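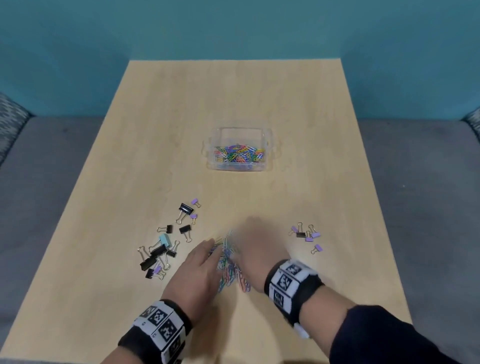
Ticket 672
Product: Plellorov wrist tracking kit, evaluation unit
Customer: Feyisa, Flotville office
Category: Tracking / lost pose
Priority: Normal
Status: Closed, with a follow-up request

Customer, 9:20 a.m.
We are in the trial period with the Plellorov kit and want to sort this out before we decide on buying. The right wrist pose drops out during fast moves. The left is fine. Our test task is small office supplies on a table: paper clips out of a pile and into a clear plastic bin, binder clips kept to the sides. The operator wears the head camera and both bands. When the right hand sweeps across the pile, the viewer shows the right wrist in gray, then it jumps back to a position a little off from where it was. The arm replaying the motion jerks at the same spot.

Already tried: restarted the recorder, swapped the USB cable, ran the calibration again. No change. Software is release 7. Log is attached.

Purnonari Support, 10:05 a.m.
Thanks for the log. The calibration looks good, so please leave it as it is for now. The recorder reports "insufficient markers" for the right wrist in each of the gaps, and the left wrist has no such entries. Please send the following:

- The exposure setting from the Camera tab
- Whether the bands are worn on bare skin or over clothing
- Whether the room has daylight, ceiling lights or both

Please also swap the bands, left for right, and change the assignment in the Bands tab to match. Then repeat the same task and tell us which wrist drops out.

Customer, 11:40 a.m.
Exposure is on Auto. We never changed it. Bands are on skin with the sleeve above the band. Ceiling lights only.

Swapped the bands. It is still the right wrist that drops out, so it isn't the band. The operator is right-handed and does most of the sweeping with that hand.

Purnonari Support, 1:15 p.m.
That rules out a bad band. With exposure on Auto and indoor light, the camera picks a long exposure and the squares on the markers smear when the wrist moves fast. The recorder needs to read at least 2 markers on a band to hold a pose. In your log the count falls under that during the sweep.

Steps:

1. Open the Camera tab and change Exposure from Auto to Fixed.
2. Set the shutter value to 1000.
3. Raise Gain until the white panels on the bands look white in the preview and the black squares stay black. Stop before the white starts to bleed into the squares.
4. Save as a new profile. If you overwrite Default you will need to reinstall to get it back.
5. Close and reopen the recorder. The profile does not load until it restarts.
6. Record the same task again at normal speed.

If the preview is too dark even with the gain up, add a lamp on each side of the table. A single lamp overhead tends to put the operator's own shadow on the bands.

Customer, 2:50 p.m.
Done. Much better. Most of the sweeps now hold. There are still short gaps on the right when the operator turns the palm over to drop clips in the bin. The gaps look different from before. The picture is sharp, the wrist just goes gray.

Step 5 is not in the manual. We lost a fair bit of time to it because the preview changed right away and we assumed the recording had too.

Purnonari Support, 3:30 p.m.
Agreed on the manual, we have passed that along.

The remaining gaps sound like covered markers. Two things to check:

- Sleeve. If it slides down over the band when the arm reaches forward, it hides the panels closest to it. Push the sleeve up well clear of the band, or tape it.
- Band rotation. A band that is loose will turn on the wrist during a long session. Tighten it until it does not turn when you push it with a finger, and check it again between recordings.

Also open Bands, then Advanced, and turn on "Bridge short gaps." It fills in brief losses from the motion before and after. Filled sections are tagged in the export so you can leave them out of training if you prefer. Please do not turn this on before the exposure is fixed, as it will hide the problem and the filled motion will be wrong on fast moves.

Customer, 4:45 p.m.
Sleeve was the main one. With it taped up and the band tightened, the palm turn mostly holds. Bridging took care of the rest. Replayed on the arm and the jerk over the pile is gone.

Two comments for the evaluation, since you asked at the start of the trial. Tracking on slow, careful picks, such as lifting one binder clip by its handles, was good from the first recording. The defaults are not set up for anything quick, and a new user would have no way to know that from the viewer. A warning when exposure is on Auto would help. We would also like to see a narrower band for people with small wrists.

You can close this one. Please tell us if the Auto warning gets added.

Purnonari Support, 5:10 p.m.
Closing as resolved. The exposure warning is logged as a feature request and linked to this ticket, so you will get a notice if its status changes. There is no narrower band at this time. Your saved profile will carry over if you move from the evaluation unit to a purchased kit: use Export Profile in the Camera tab and keep the file.

Resolution: Fixed exposure profile, sleeve clear of band, band tightened, gap bridging on.
Open items: Manual to state that the recorder must be restarted after a profile change.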